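Hekia Table Clearing Kit
Clastard Home Robotics / Arms and Kits / Tabletop

In stock, ships in January

Okay, let me start with the question I get in nearly every email: can it do my dishes yet? No. Can it help clear a table? Some of it, on a good day, if you're patient. I build these kits and I eat dinner next to one, so I'd like you to know what you're buying!

The Hekia is a tabletop arm with a two-finger gripper, plus the Ukura practice software, so you can try a chore in simulation before you let the arm near your grandmother's china. Please do that part first. I didn't, and I own fewer bowls now.

What it handles well: wooden spoons, spatulas, blocks, anything with a long stiff handle. It closes on those and holds on. Cups are decent if they're upright. Flat plates are still the hard one (the rim sits so low that the fingers want to skate over it), and cloth napkins are hit or miss. Wet glasses, please just carry those yourself.

I ran 1,141 practice rounds in Ukura while tuning the current release, mostly pick up and put down, over and over, with the coffee going. The plate rounds were the ones that kept me up late. They're better than they were. I wouldn't call them finished.

What's in the box
Hekia arm and table clamp
Two-finger gripper
Power supply and cable
Ukura license, one computer
300 ready-made practice tables

The spare finger pads are made by Aerts and sold separately. Get a set, you'll want them. 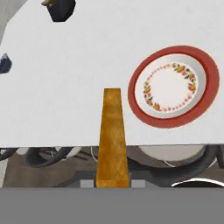

Category: Simulation > Kitchen and Dining

One of the Ukura tables, with a wooden piece up close at the gripper and a red-rimmed plate over to the right. I love this plate, with its little wreath of fruit and flowers, and it has beaten me more often than I'd like to admit. You can swap in your own table size and move things wherever you want before you press run.

Would I buy it to save time in the evening? Not yet, you're still faster. If you like tinkering and want to see how far a home arm can get with real chores, though, it's a lot of fun.

Questions about clamps or table thickness, use the contact form and I'll write back.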